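3.2 Small parts and household storage

The second group of questions in the survey dealt with small loose parts: caps, knobs, feet, shelf pins and the like. We asked about these separately because people in the pilot round often said they had "nothing broken" at home and then named several items that were missing a part. A jar without its lid was not thought of as broken. A drawer without its knob was.

Of the 200 households that returned the form, 111 said they kept at least one container for parts with no known use. Most were in Prasow, where the older apartments have deep kitchen drawers. In Stimow the containers were more often kept in a hallway closet or on a work table (Figure 9).

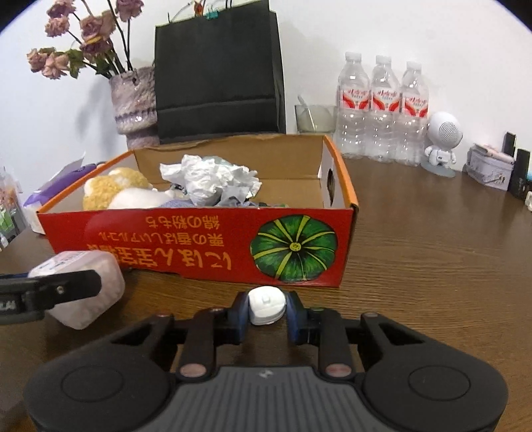
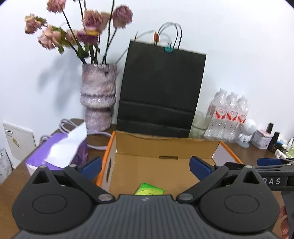

Figure 9. Small white part (first picture); wooden tabletop against a white wall (second picture).

Respondents were asked how long they would keep a part before throwing it out. Many left the question blank or wrote that they had never thrown one out on purpose. Parts were lost in moves, or went out with the container when it was cleared by someone else in the household. We coded these answers as "no limit" – a choice that affects Table 4 and is discussed there.

Replacement was less common than we expected. The local hardware supplier, Castater, sells caps and knobs singly from open bins, and its catalog lists 1,000 separate items under small fittings. Few respondents had used it. The usual reason was that they did not know the name or size of the part they needed. Van der Merwe, the repair shop on the Prasow side, lets customers bring in the old part and match it by hand, and was mentioned more often, mainly by older respondents.

We did not ask about cost. Several people raised it in the comments box anyway, and said a new knob was cheap but the bus fare was not.

Comments

kettle_lid: My parts drawer is in the hall closet, so I guess I'm Stimow to the core. Was the survey mailed or handed out? I don't see it in this section.

R. in Prasow: The Castater bins do have sizes on them now. They didn't in September.

drawer7: Would like to see Table 4 with the blanks left out.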